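Moving a small dental practice into a bigger unit, what would you do differently?
Posted May 13, 2020 by twochairs_tess

Hi all! I run a little two-chair practice in Camley and we've finally been offered a corner unit in the Gerlach building, 800 square feet bigger than what we have now. I'm thrilled and also not sleeping much. The plan is three chairs on opening day, with plumbing capped off under the floor for a fourth.

My trouble is the plant room. Our designer wants the compressor and suction pump in a closet behind reception, and my gut says that's going to hum through every phone call. The landlord says we could use the basement instead, but that means a longer pipe run and another $642 a year in storage rent. Has anyone done it both ways? I'd also love opinions on where you put sterilization (middle or back?), because my hygienist and I can't agree and we've stopped bringing it up at lunch.
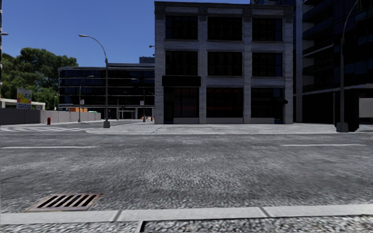

Intersection with crosswalk, street view

We have to give the designer an answer before the floor gets opened up, and the move itself is set for October.

mintrinse
Basement, every time. We had ours in a closet for years and I could tell you which chair was running suction from the front door. When we refitted I paid for the longer run and I've never missed that money. Two things though: ask your pump supplier for the maximum pipe length in writing (ours had a limit and we were within 20 feet of it), and make sure somebody can get down there when the building is locked. I once had a full morning booked and no key!

For sterilization I'd go in the middle, with a door at each end so dirty trays come in one side and clean ones leave by the other. You lose a bit of wall but your assistants will walk so much less.

Drola_dental_mom
we just moved too and its so stressful, good luck!! get more outlets than you think. we didn't and now there are power strips everywhere

clumon_fitout
I do practice fit-outs, so take this as a contractor's view. A closet can work if it's built for the job, meaning its own vent, a solid door with seals, rubber mounts under the machines and insulation in all the walls, including the one you share with the hallway. Price that properly before you compare it with the basement, as I've seen the closet come out more expensive. Heat is the part that catches people. A compressor in a sealed box with no airflow will keep shutting itself down in summer.

On the capped plumbing, do run the electrical conduit and data for chair four while the floor is open, and take photos with a tape measure lying in the trench. We opened one floor where the drawings were off by enough that we cut in the wrong spot twice. And check with your landlord who owns the pipework in the basement once it's installed. I'd want that in the lease.

twochairs_tess
Thank you, this helps a ton! I hadn't even thought about the key. Going to ask for a price on both and I'm showing my hygienist the two-door idea tomorrow (she'll say it was hers).

Contact us | Copyright Camley Practice Owners Help Board | 100 newest posts | Back to top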